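Povport opens furnished apartments in Wolterstead

Povport will begin renting 192 furnished apartments in the former Agudelo mill in July, the company said. Tenants can take a unit for as little as one month.

The building stood vacant for 9 years before Rurnow, the contractor, started work on it. Blagoje Petkov, who manages the property, said 284 people have signed up for a viewing. A deposit of $500 holds a unit until the lease is signed.

Furniture was chosen to suit small rooms, said Yeison Valderrama, who planned the interiors. Living rooms are kept light, with sheer white curtains at the window and pale wood-grain floors. One has a long, low console in pale mint green, with drawers and open cubbies for cables, and a round coffee table on three slim black legs. An electric kettle sits on a small gray side table by the window. Bedding is not included. Viewings run until 6 p.m. and must be booked through the rental office on the ground floor. 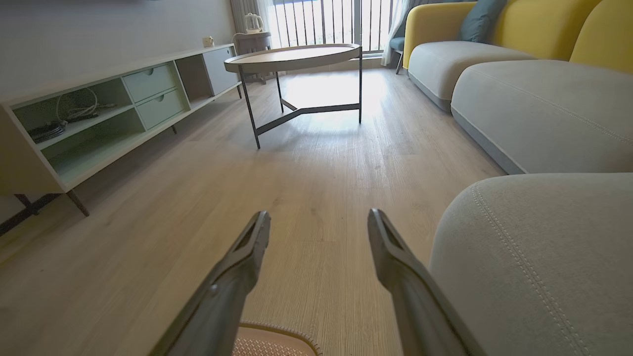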